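Home | Modules | Handouts | Staff | Search
Reading time: 2 minutes

Conneely Robotics Module, Handout 4: Gathering Demonstrations
Gaurav Semwal, 13 Jan 2019

A learning system is only as good as the examples it is given. In the Prerkell exercise, students record table tasks with hand-held grippers. Each example should begin with the jaws open and clear of the objects.

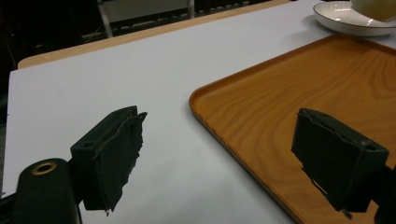
Figure 1. Open jaws at the near-left corner of the tray, with cup and saucer beyond.

The view from the gripper is narrow, and objects near its limits may be only partly recorded. Students should therefore check the opening seconds of every example before going on to the next. The Illport set holds 1118 examples, of which 339 were set aside on review, chiefly for hurried starts.

A second view, taken from head height, records both hands and the wider layout. The two views are to be stored under the same example number.
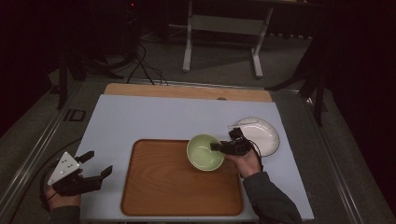 Figure 2. Two-handed work with tray, bowl and plate. The left gripper carries a marker plate.

Written notes on ten examples are to be handed in at the Jandonier office. Marks are given for clear reasons as well as for correct labels.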